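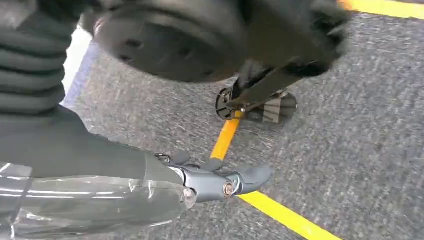
How do you get a heavy cart across a carpet? You go slowly, with the big wheels in front, and you don't stop until you are on the other side.

Sinan Çetinkaya had learned this in his first winter at Domínguez, from Delia Bustos, and he still heard it in her voice each time he put his hands on a cart. She had a way of giving advice with her back to you. By the time you wanted to ask something, she was already in the next room.

They were moving the reading room from Brundgate to the new building on the Altness road. It was mostly paper. There were 34 boxes for the morning and a cabinet for the afternoon, and between the room and the elevator there was the carpet.

"Who puts carpet in a place like this?" said Sinan.

"Someone who likes quiet," said Delia.

She had drawn the plan on the back of an old envelope, with an arrow for each turn. On the carpet the small wheels always wanted to go their own way. They turned sideways and dug in, and then the whole cart leaned and you had to hold the top boxes with your chin. The big wheels didn't care about anything. Sinan thought that if he ever had money he would buy a cart with only big wheels, and then he remembered that such a cart could not turn a corner.

Before noon the boxes were down. He sat on the last one in the loading area and ate a cheese sandwich that had become flat in his coat. Delia was writing the date on the delivery sheet, 11/25/24, pressing so hard that it came out on every copy underneath.

"You know I am not going to Altness," she said.

He did not know. He looked at his sandwich.

"They asked me to start in January. New desk, new chair, everything. I said I would help with the move, and after that I'm going to my sister in Galar. She has a room for me. It has a window on the river."

"For how long?"

"It's a room, Sinan. I am not taking a vacation."

She tore off her copy of the sheet and folded it two times. He wanted to say something correct, the kind of sentence that people say at such moments, but his mind offered him only the cabinet. It was oak and taller than the door, so they would have to tip it, and for this you needed a person at each end who knew when the other one would breathe.

"And who will do the cabinets?" he asked.

She laughed so loudly that the driver looked out of his truck.

In the afternoon they went up again. Without the boxes the reading room had become a different room. There were darker shapes on the carpet where the shelves had been standing, and in one of them lay a pencil, very short, with teeth marks. Delia picked it up and put it in her pocket.

"Yours?" he asked.

"Possibly. I was here 13 years. Everything is possibly mine."

They tipped the cabinet onto the cart. It complained a little in the joints, and something inside slid from one side to the other, though they had both looked and both had said that it was finished, all out. Delia took the front. She walked backward, as she always did, with small steps, and with one hand she felt for the wall.

"Slowly," she said.

"I know."

"And don't stop."

"I know, Delia."

At the middle of the carpet one of the small wheels turned sideways. He felt it through the handle before he saw anything. Usually he would push harder and get angry, but this time he leaned down and gave the wheel a kick with the side of his shoe, not a strong one, and it came around straight. The cart went on. Delia had not said a word. She was looking at him over the top of her arm, and her face was red from the weight.

"Where did you learn that?" she asked when they were on the hard floor.

"From nobody. Just now."

"Hm," said Delia. She thought about it all the way to the elevator — he could see her thinking — and while they waited she took out the envelope with the arrows. She found a free corner, and with the short pencil from her pocket she wrote: kick it, but softly.

Then she gave the envelope to him, and the doors opened, and they had to decide quickly who would go in first.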